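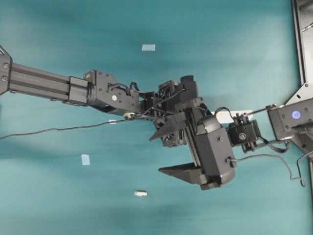 The Blue Top: colour and surface
Gallery by Trilok Nigam
Posted 2019-07-03

Welcome to my page about the blue top. It is a work surface in our shared room at Zundeck, in Flurnton, and I have painted it myself. The colour is between turquoise and blue-green, and it changes with the light more than I expected when I chose it from the card. Several people asked me how it was made, so I put the pictures in one place with a small text for each one. I am not a professional painter. Please read my notes as the notes of a person who has done this one time.

The pictures are mostly in the order of the work, but the close ones of the surface I kept together at the end.

The old surface
Before the paint it was a brown varnish, very dull, with rings from cups. I liked the size of it and the height was good for standing, so I did not want to throw it out.

The long side
The depth is 65 cm. When I lean over from the front I can just reach the back edge with a brush, and this decided how I worked: from the back towards myself.

Sanding
I sanded by hand with a cork block, first coarse paper and then fine. The dust of old varnish is sticky and it fills the paper quickly. I used more sheets than I had bought and I had to go back to the shop.

Dust on the windowsill
I closed the door but I forgot the sill. My plants were also brown that evening.

Filling the marks
Near one corner was a deep scratch and I pressed filler in it with a plastic card. If you know where to put your finger you can still feel it.

The colour card
My choice was Nevholm, from the shop Perron. On the card it stands between a green that was too much like a hospital and a blue that was too much like a swimming pool. The lady at the counter told me to hold the card flat and not upright, because a table is seen flat. It was good advice and I pass it on.

Open tin
In the tin the paint looks much lighter than on the surface. I was worried and I almost went back with it. After it dried on a test piece I was calm again.

Grey primer
One layer of primer in light grey. Perron also has white, but for a strong colour they recommended the grey.

First coat
With a small foam roller. I moved too slowly in the beginning and you can see the lanes of the roller, like a mown lawn.

Between the coats
I painted 2 coats. Between them I waited overnight and rubbed the surface very softly with used fine paper, only to take off the small hairs and bubbles.

Second coat
Much better! I rolled more quickly and did not go back over the parts which were starting to dry. This is the most important thing I learned. If there is a bad spot, leave it and repair it later.

Brush and roller after washing
The roller never became clean. The brush is still in use for other things.

Waiting
The tin says to be patient before putting heavy things on it. I gave it 2 weeks. Other users of the room were also patient, and I thank them. We had put the kettle and the post on a chair during all this time.

The bill
For everything together I paid 415 dollars. This sounds like a lot for one surface, and it is. A large part was the sander I bought and hardly used, as it was too strong for the old edge, and a lamp that I will keep for years. The paint itself was not the expensive part.

Morning light
In the morning the colour goes to turquoise. The photographs from this hour are the most popular with my family, who think it looks like the sea. I think it looks like an old school corridor, but in a friendly way.

Afternoon light
After lunch the same paint is darker and has more green in it. I did not change anything in the camera. I took these in April, and now in winter the difference is less strong.

Under the lamp
With the lamp only, the blue becomes a little flat. I would not choose a colour under a lamp.

Smudges
The finish is matt, and matt paint keeps every hand. Most of the faint marks go away with a damp cloth and one drop of dish soap. Some do not go away, and I stopped to be angry with them. A satin finish would be easier to clean, but then there would be reflections, and I did not like those on the test piece.

Uneven shading
From some positions the colour looks mottled, like clouds. Part of this is the roller, part is the hands and the cleaning. I considered a third coat for a long time. At the moment I leave it, and I must say that in the pictures I find it nicer than a perfectly even blue.

A wiped place
On the left you see the surface after the cloth, on the right before it. I was too enthusiastic and rubbed in circles. Better is to wipe in long straight movements and to dry it immediately with a second cloth.

Test piece
It is a piece of board with the same primer and the same paint. I use it when I want to try a cleaner or a wax, and it lives behind the door. Please do not use it as a tray.

Remaining paint
There is still some Nevholm in the tin, enough for small repairs. I wrote the date on the lid and put it upside down in the cupboard, as my father did it. If you share the room and you make a chip in the paint, take the small brush and fill it thinly, then let it dry until the next day.

Notes about the pictures
You may use my pictures for your own painting plans. The colour on your screen will be different from the real one, perhaps bluer. If you want to see it properly, ask me and I can post you a painted strip of card. I still have a few of them in the drawer.

Next gallery: the shelves in the same room, for which I have not yet chosen the colour.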